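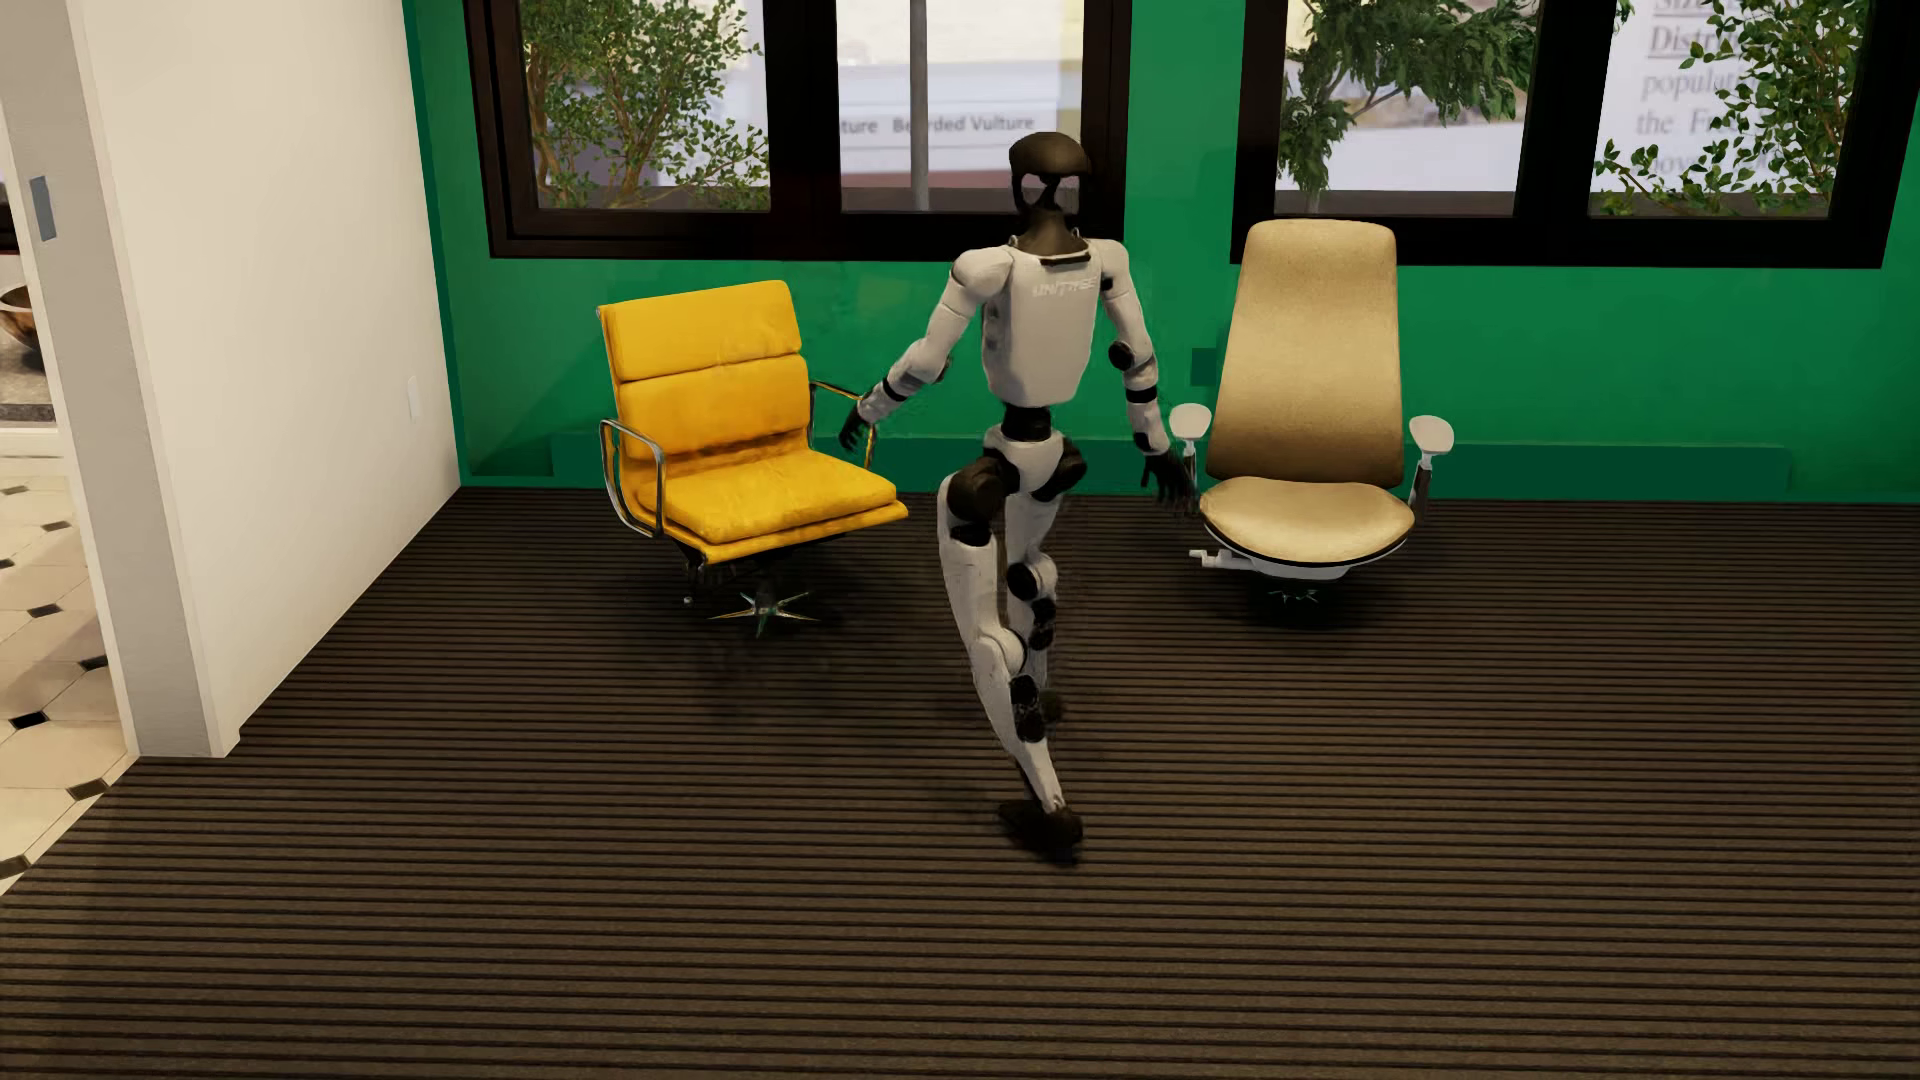 Corkley Animal Clinic Adds Dental Radiography and a Second Surgery Day

Fri 17 April

Corkley Animal Clinic has put a digital dental X-ray unit into service and will move to two surgery days a week in May. The clinic serves dogs, cats and small mammals in Corkley and Mastatholm.

The unit uses a size 2 sensor for dogs and cats. Full-mouth films are now taken under anesthesia before any extraction and repeated afterward to check for retained roots. Until this month, patients that needed dental films were referred to the Grirnlow specialty hospital, 16 miles away.

Eduardo Amaral, DVM, who joined the practice from Morais Veterinary Group, will oversee the dental service. He completed 98 hours of continuing education in small animal dentistry, including wet labs in surgical extraction and regional nerve blocks.

"Most of the disease we treat is below the gum line," Amaral said. "A probe finds some of it. Films find the rest."
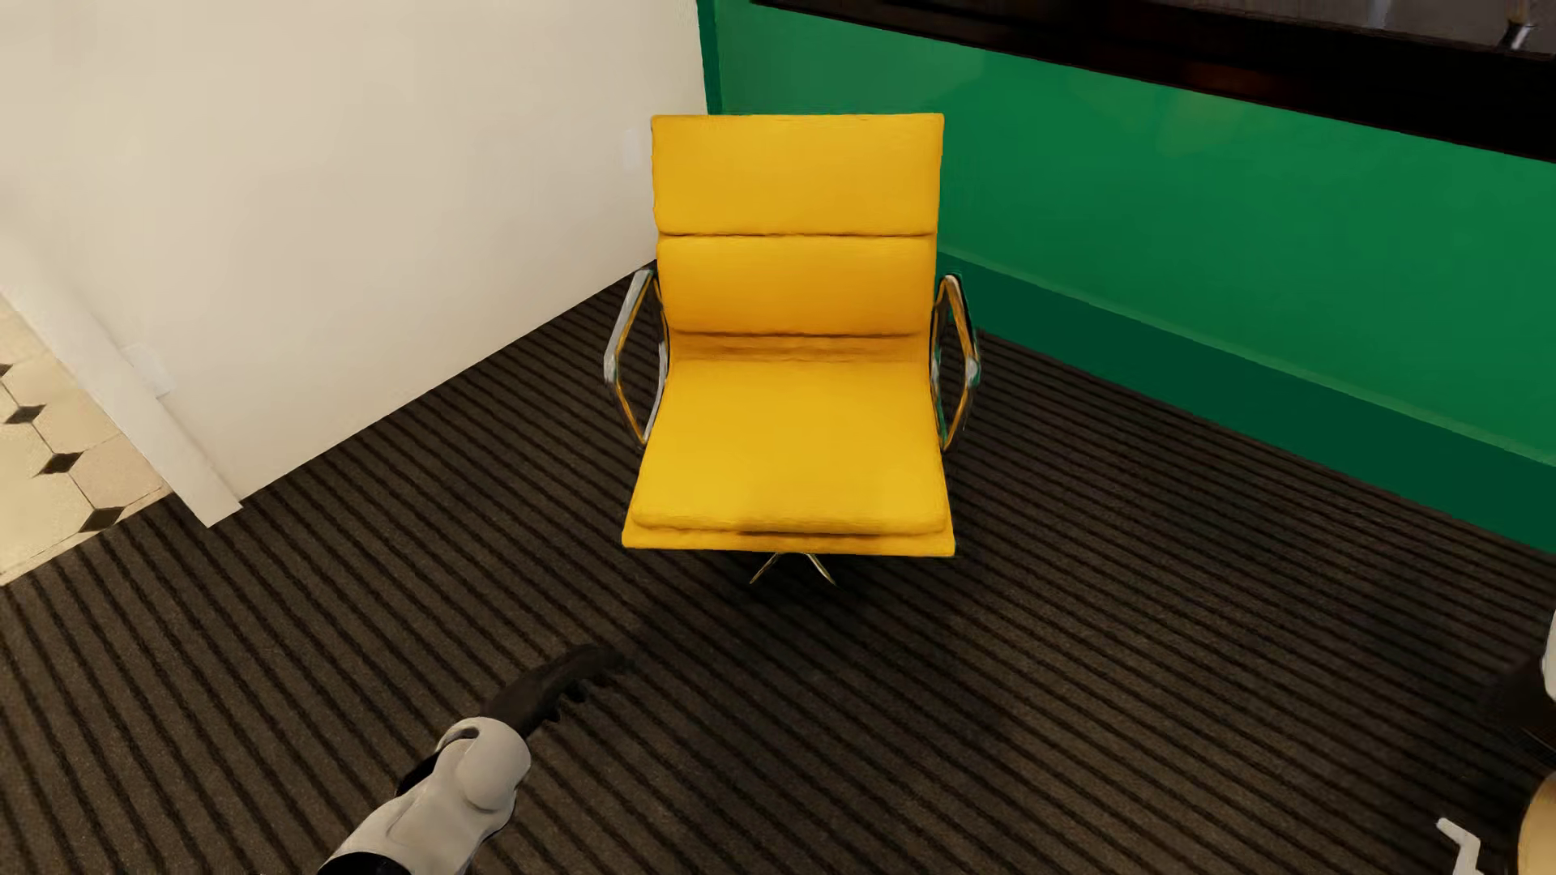
Yellow office armchair in a corner with a green wall.

The clinic recorded 1,175 anesthetic procedures last year, with dental cleanings the largest single group. Surgery is currently scheduled on Tuesdays only. The second day will be used for dental cases and for soft tissue procedures lasting under two hours.

Preanesthetic blood work remains required for all dental patients and must be dated within 30 days of the procedure. Cats and dogs should have no food after 10 p.m. the night before; water may be left out until morning. Owners of diabetic patients should call for separate feeding and insulin instructions. Rabbits and guinea pigs are not fasted.

Drop-off is between 7:15 and 8 a.m. Discharge times are set by phone once the patient is awake and stable. Recheck visits at 3 weeks are included in the extraction fee.

Written estimates are available at the front desk.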